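Ustlow notebook, Sep 2, 2022
Perla Montes, with Tapio Lappalainen on resets

Sofa task, lounge side. The folder stood at 379 episodes when we started and the target is still 1,000. Plan was 30 more before lunch.

Start condition for this block is the light cushion on the floor, against the base of the sofa. Blue ones stay up against the backrest. Operator picks up the light one with both hands, one corner each, lifts, and places it on the seat. Tapio shifts the start position a little between episodes so we don't get the same approach every time.

The Irstead build of the recorder dropped 2 episodes near the end. Both had head frames but no wrist frames after the grasp. I deleted them and wrote the numbers on the sheet. Need to ask Tsao if the January fix ever went in. 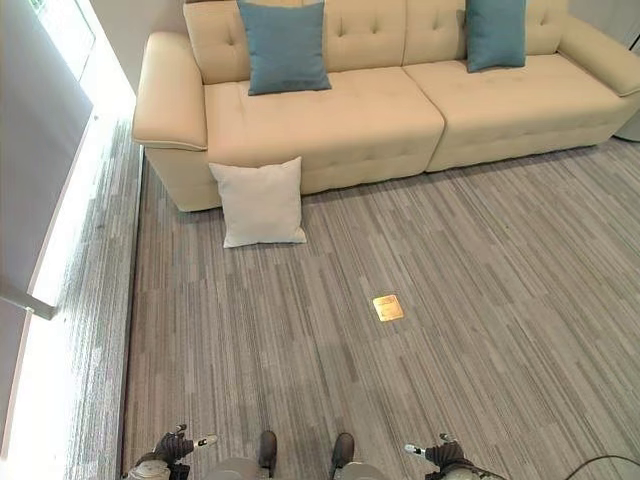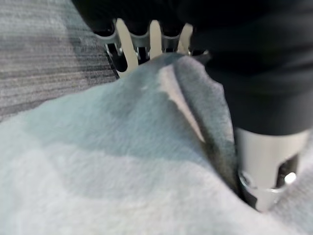
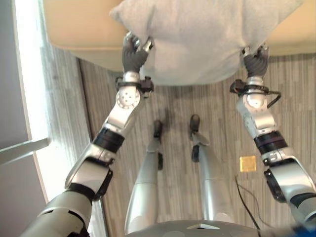 Sofa task. First and third are head view, second is wrist view on the fleece.

Wrist view is soft toward the top and edges. Usable, I think, but check focus before the next block. Window side is blown out in the head view - try again with exposure locked lower and compare.

Labeling: "grasp" starts when the fingers close on the cloth, left or right, whichever is first. Tapio had been marking it from the second hand. He will redo his.

Still open:
Cable slack on the right side
Copy everything to Grarlow tonight
Decide if dropped cushions get kept as failures or thrown out. I say keep.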